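Fridge sticks out past the counters, can I recess it into the wall?

Posted by Jordan Lockwood

Moving into a 60s ranch in August and the kitchen is narrow. Our fridge is regular depth and it's going to stick way out past the cabinets. Wall behind it backs onto a closet we dont use much. Has anyone cut into the wall and pushed the fridge back? Or do I just sell it and buy a counter depth one. Cheapest I found was 2,321 with delivery, which hurts. Not sure if the wall is load bearing. Water line for the ice maker comes up thru the floor right there too.

3 replies

Adebayo Obi

Did this two years ago. Doable, but find out about the wall first. Go up in the attic, see which way the joists run and if they land on it. If they do, you need a header over the opening and probably a permit. Call the building office, mine answered in one phone call.

If it's not bearing — easier. Shut off power, open a small hole from the closet side, look for wires and pipes before you cut anything big. I had an outlet to move and a vent pipe I didn't know about. Framing, drywall, electrician, all in I spent roughly 2,000 and did the painting myself. 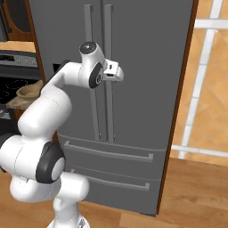

Next thing is clearance, and people get this wrong all the time. Read the install sheet for your model, it lists the gap for the sides, top and back. Don't guess. Then the doors. Most need to stick out past the cabinet fronts or they won't open all the way, and if they only open 90 you may not get the drawers out. So you recess the box, not the doors. Same goes for handles. With a tall gray fridge like that one, handles on the front, you want the handles well clear of the cabinets and anything across from them. Measure the walkway from the handle, not from the door. I measured from the door and lost a couple inches I was counting on.

Water line: put in a recessed box with its own shutoff while the wall is open. Leave enough slack to roll the fridge out.

Stojan Shehu

just get the counter depth one. less mess

Babatunde Usman

Before you cut, check how far back the fridge sits now. Ours had the plug and a big loop of tubing behind it, pushed the whole thing out. Swapped in a recessed outlet and a flat plug cord and got most of what we needed. No framing at all. Took a Saturday morning's worth of work, maybe less.

Also pull the baseboard off behind it. Sounds dumb but it's free space.

If you do go into the closet, keep the closet side finished with something you can unscrew. Adebayo is right about the shutoff but you want to be able to get at it from back there too — I've had to do it at 2 am with water on the floor.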